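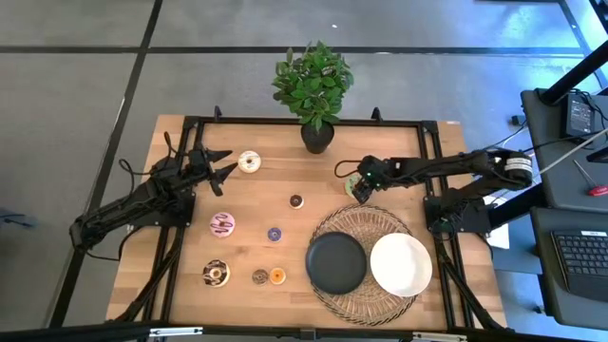
*The two-arm cell at Plernel, with donuts and plates on the table.*

Melaniia Hladun begins every morning with a screwdriver. She looks after this cell at Plernel, and before any program runs she checks the screws of both grippers, first left, then right.

"A loose finger does not stop the arm," she told me. "It only makes the work a little worse each hour, and you blame the software."

She took over the cell in October. The log she keeps has 3538 lines, many of them only one word long. Line 161 says "cable" and nothing more. She remembers it well - a cable had been tied too short, and the wrist pulled on it at every turn.

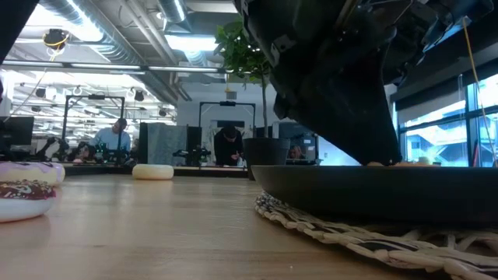

*A gripper comes down to the dark tray. Behind it, other benches in the same room.*

Her colleague Ostap Bilyk prefers to begin with the base. He puts the arm in its home position 5 times and compares the numbers. If they differ, he opens the mounting and starts again, even when this costs him the afternoon.

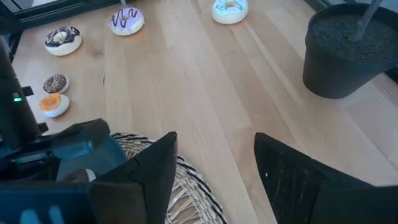
The wrist camera is the part which Hladun checks last. It must be set again after each change of fingers, and she does this by eye, with the live picture on her monitor. Both black fingers should stand in the lower part of the view, with the gap between them open, so that the table and the edge of the woven mat can be seen through it. When she is satisfied, she writes the date in the log and lets the arms move at low speed.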